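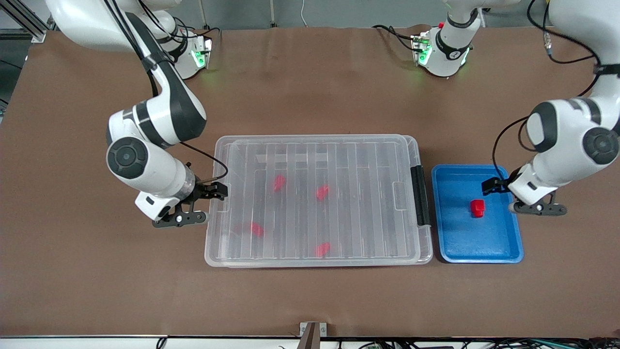 Figure 3. A clear storage bin and a shallow blue tray on a brown work table.

4.2 Where household things end up

We asked 130 households in Custau to list every container they owned and what they believed was inside. Beliefs were firm and mostly wrong. Lidded boxes did worst: past the 50th day, owners described the contents with the confidence of people who had not looked. Clear bins (Figure 3) helped less than their makers hope, as most were kept behind other clear bins. Shallow trays did best, although several households denied owning one and called it "the counter."

The Vorkalico inventory scale, built for warehouses, coped poorly with drawers holding string. We replaced it with the Flindard short form, which has a box for "other" — by September, the most popular box in the study.

Shares: 50 | Comments: 3

Reader comments
"My string drawer feels seen."
"Was the garage included? Please say no."
"Trays are just slow drawers."

Related items
Sorrentino pantry survey: first results
Labeling and its discontents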